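Home & Floors > Wood floors > Dull patches

Dull patches on light parquet after mopping, is it the cleaner?
Posted by gereston_renter, 5 July 2025

Hi all! We moved into a rental in Gereston in February and it has a light herringbone floor that I completely fell in love with (it's half the reason we took the place). The landlord left a bottle of Flutik floor soap under the sink with a sticky note saying "use this only," so I have been. The trouble is that wherever I mop, I get cloudy patches once it dries. They show up worst in the late afternoon when the light comes in low, and they feel a tiny bit tacky in socks.

I've been doing the whole apartment every week with a string mop and a big bucket. I tried a little more soap, thinking it was leftover dirt, and I'm pretty sure it got worse. My mother-in-law says vinegar. My neighbor says never vinegar. I don't know if the floor is oiled or lacquered and the landlord doesn't either. I'd love to get it looking right without losing my deposit, which is 400 dollars I would very much like to see again.
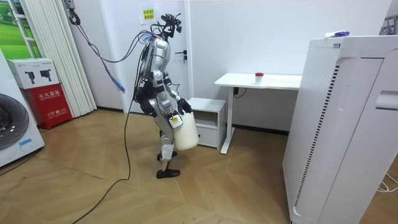
Page 2 of 42

Oh, and I should have said - there's a small room with a white desk in it where the patches are worst, probably because that's where I drink my coffee and so that's where I mop the most. Any ideas welcome!

3 replies

oldoakandcoffee

Soap film. I'd bet money on it. I had the same thing in our hallway in Kincaid and spent a whole winter making it worse by adding more soap, so you have my sympathy.

First find out what finish you've got. Pick a spot behind a door and put one drop of water on it. Leave it for ten minutes. If the drop still sits there in a bead, you most likely have lacquer. If it has soaked in and left a darker spot (it'll fade), it's probably oil, and then you need to be a lot more careful with everything else I'm about to say.

For lacquer, vacuum well, then go over a small section with plain lukewarm water and a microfiber cloth wrung out as hard as you can manage. Dry it right away with a second cloth and

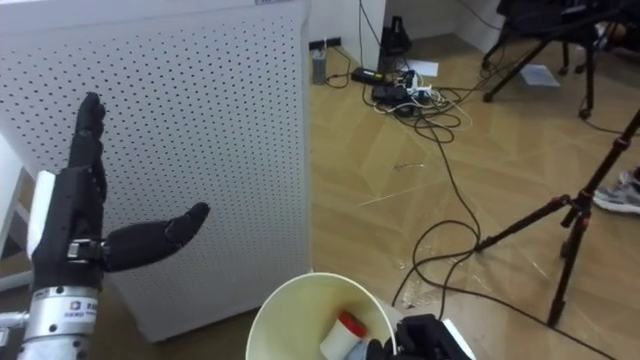
then look at it from low down, with the light behind it. If the cloudiness is lighter, do the same section again before moving on. Mine took three passes in the bad places and one everywhere else. Change the water often, it goes gray faster than you'd think! And put the string mop away. Those hold way too much water for parquet, and it gets down into the joints between the blocks.

Skip the vinegar. People swear by it, but it can dull some finishes, and you don't know which one you have.

marblecake42

just use hot water and a bit of dish soap, works great on my kitchen tile

gevness_upstairs

Agree with oldoak on the film, and no to dish soap on wood, sorry marblecake.

One more thing to try on the desk room. I do my floor and the desk on the same day, desk first, so that whatever I knock off gets vacuumed up afterward. A glossy white top shows every smudge and speck, and I used to wipe mine after the floor and then wonder why there were crumbs on my nice clean wood.
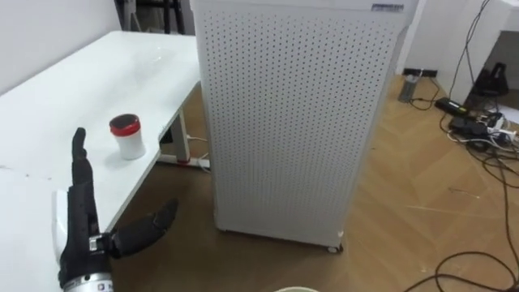
White desk with a small red-lidded container on top.

When the film is gone, go back to the Flutik if your landlord insists, but measure it. I used to just pour, and when I finally read the label on my own floor soap I was using a ridiculous amount. Two capfuls in a full bucket is plenty at our place, though check your own bottle. Every other week is enough for us, with a dry dust mop in between.

If the drop test says oil, stop there and ask a flooring shop before you do anything wet. The one I go to in Gevness will look at a photo for free. I'd also write to the landlord now and mention the patches came from the soap they told you to use, so it's in an email somewhere before you move out.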